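4.3 Setting up the sorting station

The sections before this one cover the stock list and shelf labels. Read 4.3 in full before any parts are moved out of their original packaging. The Pridus small-parts system works with any flat-bottomed bin that fits the Plarov shelf rail.

Before you start

Check that the station is level. The Plarov rail allows a fall of 6 mm from end to end; beyond this, the bins creep towards the lower side when the drawer below is opened. Adjust the feet, then tighten the lock nuts.

CAUTION: Do not load a shelf beyond 75 kg. The limit applies to the shelf as a whole, including the bins.

Preparing the bins

1. Empty each bin and wipe it with a damp cloth. Use washing-up liquid if there is grease. Do not use solvent on plastic bins.

2. Leave the bins to dry before labelling. Labels put on a damp surface lift at the corners.

3. Check the inner walls and the ledge. Surface scratches do not matter. Withdraw any bin with a split or a crack that catches a fingernail.
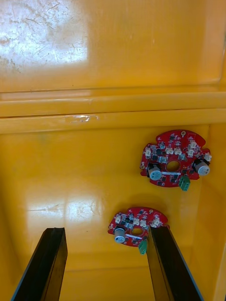
One reader of the previous edition wrote to ask whether bins with old label residue need to be withdrawn as well. They do not. Warm the residue with a hairdryer, peel it back slowly, and wash the area again before fixing the new label.

4. Fix the label to the outside front face, 10 mm below the rim. Press from the middle outwards.

5. Enter the bin number in the stock list. Numbers run from 1 to 300 on a single station. For a second station, begin again at 1 and add the station letter.

Note: Do not reuse the number of a withdrawn bin until the next full stock check. Older paper records may still refer to it.

Sorting the first batch

6. Work from one delivery box at a time. Close the box and put it back under the bench before opening the next.

7. Sort by type first, then by value or size. Sorting by size at the first pass takes longer and gives more errors with mixed stock.

8. Keep parts with leads or wires attached apart from loose parts. Tangled leads are the usual cause of damage in storage – lay them side by side and do not coil them tightly.

9. Put anything you cannot identify in a separate tray. Do not guess. Clear the tray at the end of each session, using the parts key in Appendix B.
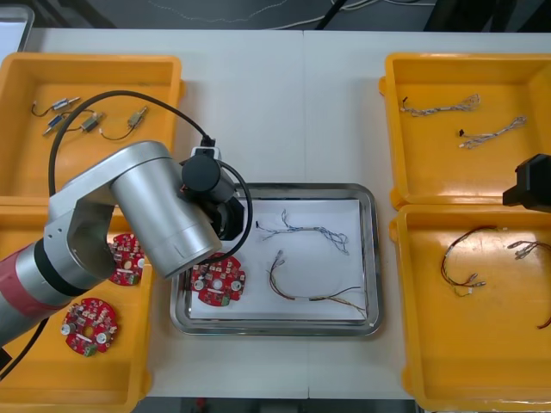

Llewellyn: we found step 9 hard to keep to with mixed returns, as the tray filled up before the session was over. Could it be cleared at half time?

It can. The tray may be cleared at any point, provided that no delivery box is open at the time. The stores at Lutbridge, with 1,027 lines in stock, clear theirs whenever a box is closed.

Finishing

10. Count each bin and enter the figure in the stock list. For very small parts, weigh ten, then weigh the lot and divide.

11. Return the bins to the rail in number order, heaviest types on the lowest shelf.

12. Set the reorder level for each line (see 4.5). A blank reorder level is read as zero and gives no warning.

CAUTION: Bins must sit fully behind the front lip of the rail. A bin resting on the lip can tip when the one beside it is removed.

If the count and the stock list do not agree, repeat step 10 for that bin only – do not alter the list until two counts match.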